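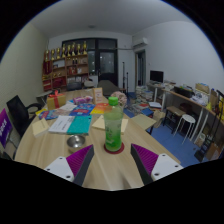
Ribbed finger pads, magenta, on a hand-held gripper.

Umgate ribbed finger pads, replacement pair
By Mellix

Safety notice, 21st May: please read before ordering or using

We received reports that the pad can come away from the finger when the gripper holds a smooth bottle for a long time. In the first case, at a customer in Omdale, the left pad slid down during a lift and a full bottle fell on the operator's foot. The injury was small, but we take it seriously.

The fault is in the adhesive of batch 9. It becomes soft when the pad is pressed again and again at the same place. The ribs and the plastic plate are not affected. The batch number is printed on the bag, not on the pad.

If you have pads from batch 9, stop using them. Do not glue them again with household glue – we tried this and the pad came off after around 1000 closings, without any warning. Write to Samina Bangash at the Mellix service desk with your order number and we will send a new pair free of charge. You don't need to return the old ones.

Pads from other batches can be used, with one check before each session: close the fingers on nothing and look from above. Both pads should lean toward each other at the same angle. If one pad sits lower, or you can move it with your thumb, change both.

Until further notice we don't recommend lifting glass or open containers with any ribbed pad.

Details
Sold as: pair, left and right
Color: magenta
Fits: Umgate hand-held, all versions. Does not fit Uniyal fingers, which have other hole spacing.
Mounting: adhesive, 6 hours rest before first use
Availability: new batch expected in July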